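Bedding, part two: grip width and where to start a recording

2018-08-15

The folding set from June had one fault that took me far too long to find. Every demonstration began with the fingers already closed on the cloth, so the policy had no idea how to get there. On playback it drove to the right place, hovered over the bed and waited. I had trimmed the approach off each recording to save disk space. The approach is back in, and the disk is full again.

The new set is all thick bedding: comforters, rolled and flat, and a few pillows. I record with the hand-held gripper, the one with the trigger under the palm, and carry it through the task myself. Brigitta Lüthi still prefers remote control from the desk and her recordings are smoother than mine, but she needs far longer for each one. With soft things I also want to feel how much the load drags, and the desk controller (the old Gruller one) gives nothing back.

Each recording goes as follows. Start with the gripper open and clear of the bedding, hold still until the tone, approach, close, lift, move to the target, lower, open, withdraw. Then hold still again. The two pauses are what the Moroz script uses to line up the video with the finger width, and if either is missing the file is rejected.

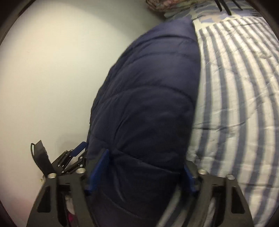 Finger width is the awkward channel. For a rigid object it drops to a value and stays there, and a simple threshold will tell you when the grasp happened. For quilted filling it keeps creeping for a while after the pads touch, as the air goes out and I squeeze a bit more without noticing. My threshold marked contact late in nearly every file. Deividas Žukauskas suggested using the rate of closing instead and taking the first frame where it falls below half its peak. It is crude and it works on all but the worst files.

The total so far is 1,579 recordings, of which 70 were thrown out. Most of those were missing a pause. In 4 of them the tracking lost its position when I turned the wrist too fast near a blank wall, which gives the tracker very little to hold on to. Patterned bedding helps a good deal in that respect. Plain sheets are poor, and I have stopped using them until the tracking is better.

Some settings for anyone trying the same:

Close slowly. A fast close pushes thick cloth out from between the fingers before they grip it.

Take hold near an end if the bundle is to be stood up or dragged, and near the middle if it is to be carried flat. Mix both in the set, but label them. Mine were not labelled in June and the policy split the difference.

Recalibrate the finger width every 10 recordings. The zero drifts, and I have not found out why.

Training on the new set started last night on the Orlow machine. The first playback will be on a single rolled comforter with the arm at half speed. If it closes at all, that is an improvement on June. I still have to decide what to do with the pillow recordings, which use a wider starting grip and may need a separate run.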